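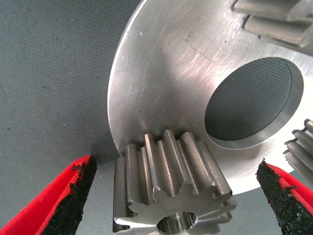 Figure 3. Wrist-camera view of the gear task: a steel spur gear between the gripper fingers, with a flat aluminum disc behind it.

4.2 Rigid Parts and Cloth

The Stevska benchmark pairs two kinds of chores that are often reported separately. The first is small-part handling, in which gears and plates must be picked up from a fabric surface and placed in a tray. The second is the handling of cloth, which covers folding, spreading and lifting a sheet. Both are scored under the protocol of Hayes, and both use the same fingers, with a rough pad on each inner face.

Of 400 trials, 147 belonged to the gear task. Most failures in this group came at the moment of closing. A gear that stands with its bore tilted toward the camera offers only its teeth to the pads, and the Grukimero planner tended to pick a grasp across two tooth tips. Bright reflections from machined metal also led to poor depth estimates near the part.

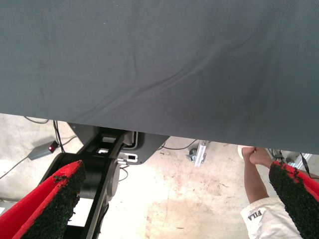
Cloth produced a different set of errors. Its lower edge sags and creases, and a grasp point chosen at the start of a reach may have moved by the end of it. A person can pinch such an edge between the fingertips and hold it up with little effort. The Allo policy needed up to 7 attempts to do the same, and in 16 trials it closed on air and went on to the next step. We therefore do not regard either chore as ready for use without supervision. Section 4.3 examines whether force sensing at the pads reduces these errors.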